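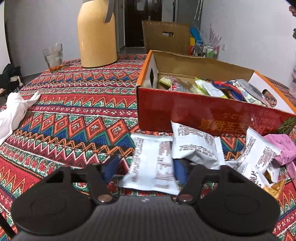 Drurcombe Manipulation Club, Kits and Services Board

Thread: Gurero home recording service, our trial order

rvalente
Posted 3/26/22

Hello all. I promised in the club channel to write my opinion of the Gurero service after our trial order, so I write it now. Please excuse my English, I check it two times but some mistakes always stay.

For those who did not follow: Gurero sells recordings of household tasks. You write a task sheet, their operator does the task with a hand-held gripper in a real home, and you get the video with the gripper path and the opening width for each moment. You do not need a robot for this part. We ordered the small package with the task "snack packets, one box, one table". The package is 207 clips. After our own check we kept 156 of them for training.

What I like. The tables are not clean laboratory tables. We asked for a busy cloth, and the cloth we got has zigzags and diamonds in many colors, which is difficult for our segmentation in a useful way. The packets are also of different kinds, some flat and some more puffy, and they lie at different angles. In our own room we always put them straight without noticing it, and then the policy learns only straight packets.

What I like less. The opening width is given in a unit that is not explained in the manual. I wrote to support and received the answer the next morning, but it should be in the manual. Also, 20 of the clips we removed had a gap in the path.

My question to the others: did somebody order the long package, and is the quality the same until the end?

Rosário Valente

pallet_jack
Thanks for the write-up. I don't get the enthusiasm though. You pay for 207 and throw out about a quarter of it? If I bought screws like that I'd send the box back.

rvalente
I understand the point. But of the rest that we removed, most were removed by our own rule (our tracker lost the packet), and this is our problem and not the fault of Gurero. For the gaps they offered replacement clips. I did not receive them yet, so I cannot say how they are.

k_lodhi
We ordered the long package last July, at Radside. The quality was mostly the same, with one exception. In the last part the operator became faster. I think a person who repeats one task many times will always do this. For our training the fast clips were harder to use, because our arm cannot follow such a speed. We wrote a maximum speed into the next task sheet and after this it was good.

I recommend to everybody to write the speed, and also the kind of approach that you want. If you write only "pick the packet", you will get from the side, from the top and everything between. Some people want this. We did not.

Kausar

pallet_jack
So you have to specify everything yourself. Then what is the service doing that a member with a free evening couldn't do?

k_lodhi
The member with a free evening has one kitchen. We needed 10 homes. I tried to organize this with members before and it took very long, and half of the people forgot to calibrate.

tinbender
Long-time Rautiainen kit owner here, so take this as biased. With the Rautiainen you buy the hand-held unit once and record as much as you like. Mine has been through a move and a flood in the garage and still calibrates fine. The pads wear out but they're easy to swap. If your club has the people, own the tool. If it doesn't, sure, rent somebody else's hands.

One thing I do want to raise is how much of the home you see. Rosário, in your second picture there's the front door at the end of the hallway, a fridge, a heap of clothes on the left. I'd be uneasy training on that, or even storing it. Did you ask about consent?

rvalente
I asked before the order. They sent me the form that the resident signs, and it speaks about the rooms that can be visible and about papers on the walls and doors. For me it was clear enough, but I am not a lawyer. We store the clips on the club disk and only three members have the password.

I put the second one here for those who read on the phone:
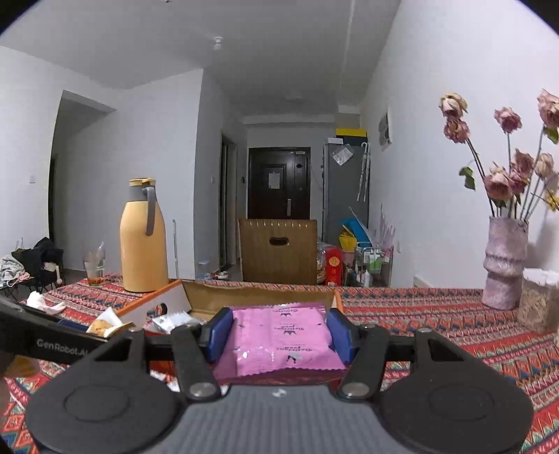
Can the clips be ordered with the background blurred?
Gurero offers blurring as an extra when the order is placed, and it is applied to everything beyond the work table.

tinbender
OK, that extra is news to me. I'd take it every time.

k_lodhi
I would not take it every time. We tested with blurred backgrounds and our policy became worse when the robot stood in a normal room. The wide view helps it to know where the gripper is. For example a tall thermos at the back of the table or a chair behind it is a good point for the localization. When everything behind the table is soft, only the table remains, and on a cloth with a repeated pattern the tracker can jump from one band to the next.

pallet_jack
Then fix the tracker. Privacy first, sorry.

k_lodhi
I do not say privacy is unimportant. I say that the blur has a cost, and the person who orders should know it. There is a middle way: ask the resident to choose the room, and remove the private things before the recording. On our second order we did it like this.

mossgreen_ab
Lurker question. I work with soft bags of dried fruit, and our parallel gripper crushes them. In Rosário's pink packet picture the pads are squeezing it from the left and right edges. Is that how all the clips go? My bags would fold up.

rvalente
Not all, but many. We wrote in the task sheet "hold by the sides" because our robot gripper has nearly the same opening. A packet held by the sides gets folds, and in this picture you can see some creases on the lower left. For us the folds do not matter, our packets only need to arrive in the box. For dried fruit I would write "hold by the crimped end", and I would ask for a few test clips first. They make a test before the full order if you ask by email. It is not on the price page, I do not know why.

mossgreen_ab
Good to know, thank you! The crimped end is what we tried by hand and it does hold, but the bag swings.

tinbender
Swing is your controller's problem, slow down the lift. Try softer pads too. I've got a spare set for the Rautiainen, but I can't promise they fit anything else.

pallet_jack
Still waiting for somebody to post a success rate. Everything in this thread is about how the clips look. Does the robot do the job afterward?

rvalente
This is a fair question. I did not write it because we have only a first training and I do not trust it yet. On the robot it takes the flat packets well when they lie alone. When one packet touches another it often takes both, or it pushes the second one away. I want to train again with the replacement clips and then I will write the numbers here, also if they are bad.

k_lodhi
We had the same with two packets that touch. What helped was a separate task sheet only for this situation, with the packets placed close together at the start. I can send you the text of our sheet, it is one page. Please do not copy our speed limit, it is for our arm and yours is probably faster.

rvalente
Yes please, send it to the club address. Our arm is slower, I am afraid.

pallet_jack
Fine. I'll hold my fire until the numbers are up. For the record I still think you should ask for money back on the clips with gaps and not take replacements.

rvalente
I will ask them what is possible. The invoice is only due at the end of the month.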